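Étui rigide EVA pour instrument de mesure : la mousse ne se découpe pas proprement

Publié le 8 juin 2018 dans Rangement et transport

Bonjour,

J'ai acheté en mai un étui rigide EVA de marque Zullmont, taille 7, pour transporter un multimètre Nisteck et ses cordons. L'étui est livré avec un bloc de mousse plein, à découper soi-même. La coque extérieure me convient : fermeture à double curseur, poignée rivetée, poche filet dans le couvercle.

Le problème vient de la mousse. Au cutter, les parois du logement sont en biais et la surface peluche. L'appareil bouge latéralement, et il appuie sur la poche filet quand je ferme. La notice indique seulement « découper selon la forme souhaitée », sans préciser de marge ni d'outil.
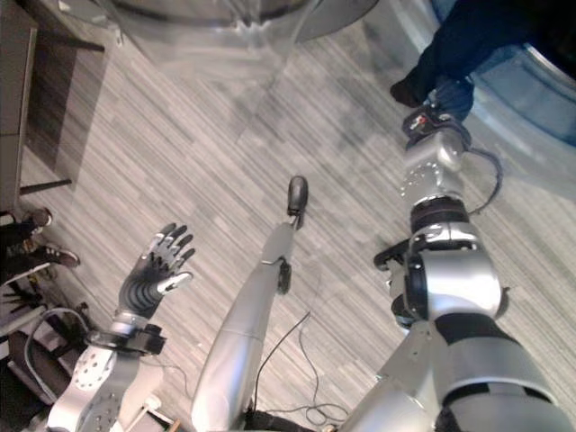 Bras, câbles et moquette rayée

Deux points à éclaircir :
- quelle marge laisser entre le contour de l'appareil et celui du logement ;
- faut-il coller un fond séparé ou s'arrêter avant de traverser le bloc.

L'étui voyage dans le coffre d'un utilitaire, avec une charge totale de 800 g, cordons compris.

Merci d'avance.

fanal_bis

Réponse de cordonet

J'ai le même étui. Un couteau à pain fait l'affaire. Pour le reste j'ai mis du chiffon autour de l'appareil et ça tient.

Réponse de Atelier-Mq

Le biais est dû à la compression de la mousse sous la lame. Un cutter standard à lame courte pousse la matière avant de la couper. Il faut une lame longue, neuve, sortie au maximum, et travailler par passes peu profondes, lame perpendiculaire à la surface. Bloquer la lame pendant toute la passe. Ne jamais scier.

Pour la marge : tracer le contour réel de l'appareil, puis couper 2 mm à l'intérieur du trait. La mousse polyéthylène à cellules fermées serre l'objet sans le marquer. Avec une mousse polyuréthane souple, passer à 4 mm. Les deux se distinguent à la pression du doigt : la première revient lentement et garde une légère empreinte, la seconde reprend sa forme tout de suite.

Pour le fond, je traverse le bloc et je colle une plaque de 5 mm dessous. Le résultat est plus plan qu'en évidant à mi-épaisseur. Utiliser une colle néoprène sans solvant agressif. J'emploie la Stiletti 772, appliquée au pinceau sur les deux faces, puis mise en contact après évaporation. La version 999 de la même gamme attaque le polyuréthane, à réserver aux coques. 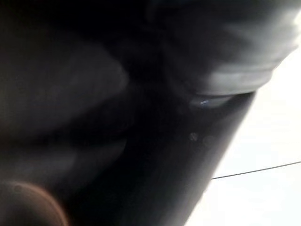
Peut-on laver l'intérieur d'un étui EVA ?
Un chiffon humide et un peu de savon neutre suffisent pour la doublure, étui ouvert jusqu'au séchage complet ; le passage en machine déforme la coque.

Si l'appareil appuie sur la poche filet, mesurer la hauteur libre couvercle fermé avec une boulette de pâte à modeler posée sur l'instrument. L'épaisseur écrasée donne le jeu restant. En dessous de 3 mm, réduire le fond ou déplacer les cordons dans un logement latéral. Ne pas compter sur la fermeture pour comprimer l'ensemble, ce sont les coutures du curseur qui cèdent en premier.

Réponse de pli_et_rabat

D'accord pour la lame longue. En revanche, je ne collerais pas le fond. Une plaque simplement posée tient par frottement et se remplace quand elle est tassée. Chez moi, les fonds collés se sont décollés par les angles après un été dans un véhicule.

Autre possibilité : le bloc prédécoupé en cubes de Bataineh, à recouper au format. On retire les cubes à la main, sans outil. Garder au moins deux rangées entre le logement et le bord, sinon la paroi se déchire. La précision est celle du cube, donc insuffisante pour un appareil aux angles arrondis, mais correcte pour des cordons et des pinces. 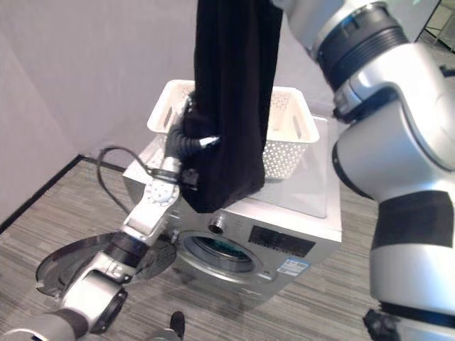 Équipe Entraide, rubrique Étuis, housses et accessoires

Pour un usage en utilitaire, placer l'étui à plat, charnière vers l'avant. La semi-étanchéité annoncée concerne les projections. Elle ne couvre pas l'eau stagnante au fond d'un coffre, et la fermeture à glissière reste le point d'entrée. Un sachet dessiccant dans la poche filet est utile si l'appareil y reste plusieurs semaines.

Commentaire de fanal_bis

Refait avec une lame longue et 2 mm de serrage. Parois droites, plus de jeu latéral. J'ai laissé le fond posé, sans colle. Il me reste 4 mm sous le couvercle.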